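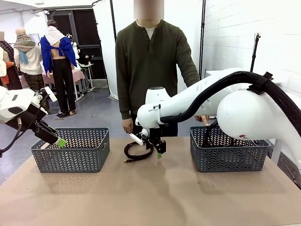
Vol. 2, p. 83

THE GALLERY: TWO BASKETS, ONE TABLE

Regular readers of the Kutport Household Sheet will know that the Gallery goes where the mail sends it. In May the mail sent it to baskets. We had asked what people in Kutport put their loose things in, expecting shoe boxes, and got a pile of letters with strong views on weave, rims and handles. So baskets it is.

On the table
Two rectangular baskets in dark gray plastic, one to the left and one to the right, with a stretch of tan paper between them. The left one looks empty, a condition no basket in my house has managed past lunchtime.

The weave
A chevron pattern with diamond-shaped openings along the sides. You can see the far rim of the left basket through them, and your guests will be able to see your receipts the same way.

The cable
A loop of black cable drops into the right-hand basket and curls down inside. Every basket gets a cable sooner or later. Mine has four, and I could tell you what one of them charges.

The paper
Tan, and all over the table. I am a convert to papering a table before a sort. You can write on it, draw a line down the middle for "keep" and "go," and at the end the crumbs leave with it.

The sweater
Dark olive green, long sleeves, a short row of buttons at the neck and a bit of white collar underneath. Divina Bautista, who handles our clothing page, asked me to say that a henley is the correct thing to sort in, as it has no cuffs to speak of and doesn't mind dust. Consider it said.

FROM THE MAIL

Doaa Slaoui, on pairs
"Buy two the same or don't bother. I had one basket for eleven years and it was simply a place where scissors went. The day I bought the second one I had a system." She does not describe the system. We wrote back to ask and she sent us a drawing of the two baskets.

Sherif Bouazza, on labels
Sherif is against them. He labeled his baskets "Batteries" and "Not Batteries" and says the second filled up in an afternoon. He now goes by left and right, and if somebody moves them he starts over.

Mostafa Abdel Rahman, on holes
He likes an open side because it lets him check for the tape measure without lifting anything. He doesn't like what it does with pencils, paper clips or dry rice. (We did not ask about the rice.) His fix is a sheet of cardboard cut to fit the bottom – cheap, ugly, and it has held up.

Hamidreza Safavi, on washing
"Bathtub, warm water, dish soap, old toothbrush for the corners." He does his on a Friday evening, with the radio on, and stands them upside down on a towel overnight. I tried it and can report that I now own a very clean basket and no toothbrush.

A FEW NOTES ON THE PAIR

Where they go
Side by side on a table is fine while you work. Afterward they want a shelf with some headroom. I kept mine on top of the refrigerator for a winter, which meant everything I owned smaller than a lemon was up there and I was down here.

What goes in
Things you reach for every week. Gloves, the good flashlight, dog leads, the stapler. Anything you reach for once a year should go in a lidded box and be forgotten properly.

What doesn't
Mail. A basket with mail in it is a mailbox, and you already have one of those outside.

Keeping the middle clear
Leave a gap between the two. I mean it. Close the gap and a third heap starts on top of both, and by dinner you're lifting the whole business onto a chair so people can eat. My own third heap has been going for so long that the family calls it Buko, and we set a place around it.

How many
Two. Doaa is right about this and has now written to say so again. The El Idrissi household over on Prirton Street is said to have 100 baskets, though the person who told me that was trying to give me one.

Next time the Gallery moves on to hooks – over-the-door, under-the-shelf, and the kind that fall off at three in the morning. Send your pictures to the usual address, with your name on the back in pencil. Ink comes through, as last year's jam jar winner found out. And if anyone has a spare toothbrush, the editor's desk is the one with the heap on it.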